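4. Setting up the practice table

This section covers the first pick-and-place job after both arms are bolted down and homed. If you have not finished section 3, go back and do that first. The Tanham controller will accept a job with an unhomed arm and will run it from the wrong zero.

4.1 Placing the box and objects

1. Clear the tabletop between the two arms.
2. Set the cardboard box near the center with the lid folded open and standing up at the back.
3. Put the pencil case on the table to the left of the box.
4. Put the stapler and the yellow cutter in the box. Retract the blade fully.
5. Jog both grippers to the hover position over the rear corners of the box.
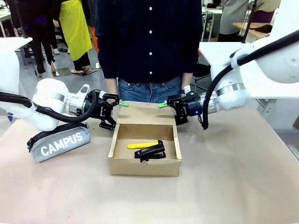
Hover height is measured from the tabletop to the lowest point of the fingertip pads. Set it to 296 mm for the first run. You can lower it later, once the box position has been saved.

Caution: Keep hands out of the box while the arms are enabled. At the Lindinmont shop we run every first pass at 40 percent speed with one person at the stop button.

4.2 Checking the wrist view

1. Open the wrist camera view on the laptop.
2. Confirm that both green fingertip pads show, one on each side.
3. Have a second person stand at the table and point at the box. Check that the box and the hand both appear in the view.
4. If the view freezes, reseat the camera plug and reload the page.

Note: The wrist view is rotated compared with the table. Leave it that way. The Demden script expects the rotated picture, and Aurelio Moya's calibration file was made with it.

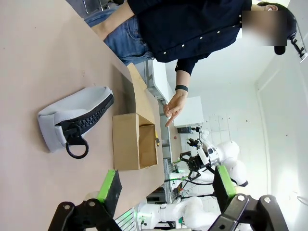

4.3 Moving the cutter out of the box

1. Select job 2, "cutter to right side."
2. Set the grip width limit to 68 mm and the force to low.
3. Run the job one step at a time with the Step key.
4. Stop the job when the cutter has been released on the right side of the table, well clear of the box. The stapler stays where it is.
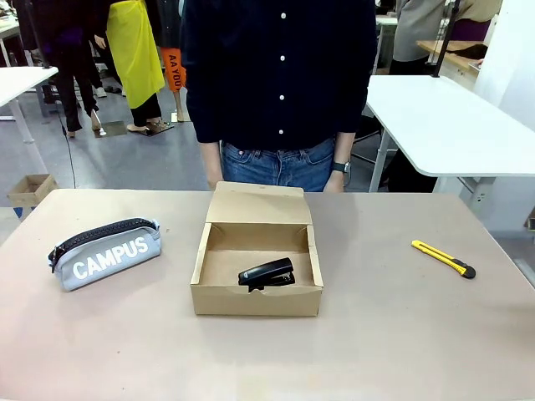 Save the release point under its own name before you change anything else. Job 3 starts from that point and takes the stapler next. If the gripper closes on air, check the box position first, then the grip width. Sibel Yüksel keeps a list of known faults in the Ekinci folder, and error 820 (finger stall) has its own page there.

When you are done, park both arms and switch off the controller before unplugging any cables.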